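Equipment Planning for a Two-Arm Tabletop Cell
Semester project report, section 4: Budget and purchase plan
Yulan Du

The first purchase plan was made in November, when we did not know yet which objects the arms should handle. For this reason I divided the budget into two parts. The part for arms and mounts was fixed early. The part for grippers and small items stayed open.
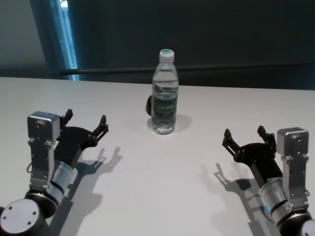

Grippers are the item which took the most time to decide. I compared two suppliers, Patport and Nevby. Patport sells a wider finger set for 79 dollars per pair, and Nevby sells only complete units. Before ordering anything I wanted to know if the two-finger type is enough for our tasks. A full water bottle with a screw cap, standing between the two open grippers, is a good object for this question, as it is ridged, heavy for its size and easy to replace. My supervisor agreed to keep the present grippers and to buy only spare fingers.

4.1 Spare parts

We plan for 5 pairs of spare fingers. The quotation from Nevby had a delivery time of 19 days, which is too long if something breaks before the demonstration, so the spares must be in the cupboard already – not ordered later.

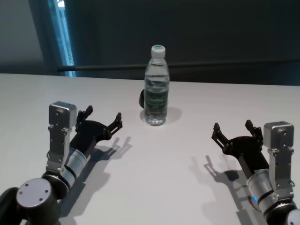
Figure 2. Both arms with open grippers, bottle toward the far side of the table.

4.2 Table and lighting

The white tabletop stays. I had put a new matte surface from Lasano in the first draft, but the price was roughly 700 dollars and I could not defend it. The shadows of the grippers on the table are strong, and the cheaper answer is to buy a diffuser for the lamps. Cai offers one that fits our ceiling mounts. I have asked for the price and will add it to the table in the appendix.

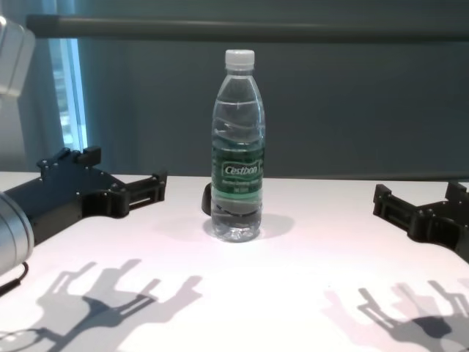 Figure 3. Gripper shadows on the tabletop, with layered outlines.

4.3 Open points

The cable guides are not in the budget yet. The order for the spare fingers goes to Patport on Tuesday, if the department signs the form.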